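The Blue Board

The office on the second floor of the Pettigrew building had to be empty by the end of November. Lurent had taken a smaller place on Berden Street, closer to the station, and there would not be room there for all the desks. She had been given the list because she had been there longest. It was two pages, stapled, and most of it was furniture.

She started at the far end and worked toward the door. Chairs got a green sticker if they were going and a yellow one if they were not. The desks were the same. By four in the afternoon she had used up the green ones and had to go down to the front desk to ask for more. The woman there gave her an envelope and asked if it was true they were leaving the coffee machine. It was true.

The low cabinet was near the bottom of the second page. Item 45, it said, cabinet, two doors, contents unknown. She could not remember anyone using it in years. People had put their coats on top of it, and one winter a plant. The key had been lost before she was hired, and then somebody had found that it was never locked. The doors only stuck. You had to lift the right one a little and pull.

She lifted and pulled. The blue board was inside, standing on its edge.

She knew it right away. It had hung by the window when there were only 5 people in the company and the whole of Lurent was one row of desks. Each morning somebody pinned a sheet of paper to it with the orders that had come in overnight, and each evening somebody took the sheet down. If the day had been good there were two sheets. Then they got the new system and the orders came up on everybody's screen, and one day the board was not on the wall. She had thought it was thrown out. She had even been a little angry about it for a week or so, and then she had forgotten.

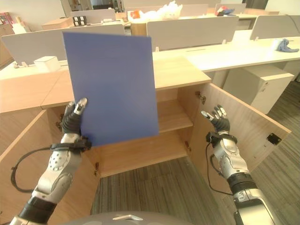
What the List Said

There were only three things you could do with an item. You could write B for Berden Street, S for storage out at Brundside, or D for disposal. The cabinet was a D. Somebody had already written that in pencil, and she agreed with it. The new place had built-in closets.

The board was not on the list at all. She read both pages again to be sure. It was not under walls, and it was not under small items, where they had put the clock and the first aid box. As far as the move was concerned it did not exist.

She called the number at the top of the page. A young man answered and said that anything inside a piece of furniture went wherever the furniture went.

"So it's a D," she said.

"If the cabinet's a D."

"What if I took it out?"

He thought about that. She could hear him typing. He said that then it would need its own number, and the next free number was 1678, because the warehouse at Brundside used the same list. She would have to fill in the dimensions.

"I don't have a ruler," she said.

"It doesn't have to be exact."

She wrote it in at the bottom of the page, in pen – 1678, board, blue. She left the dimensions blank. In the last column she wrote B. Then she put a green sticker on the back, near one corner, where it would not leave a mark on the front.

Berden Street

The move took two days. The new office had white walls and a carpet that smelled of glue. The boxes had been stacked by number, and 1678 was so far off from the rest that the movers had left it by itself in the hall, leaning against the elevator. Two people had walked past it and asked whose it was.

She carried it in under her arm. The landlord did not allow nails, so she stood it on the windowsill behind her desk, where it covered the bottom part of the glass and kept the sun off her screen. In the afternoon the man from accounts stopped and looked at it. He was 25 and had joined in the spring.

"What goes on it?" he asked.

"Orders," she said.

He went back to his desk. A while later the printer started up, and he came over with a sheet of paper and asked her if she had any pins. She did not. They used tape.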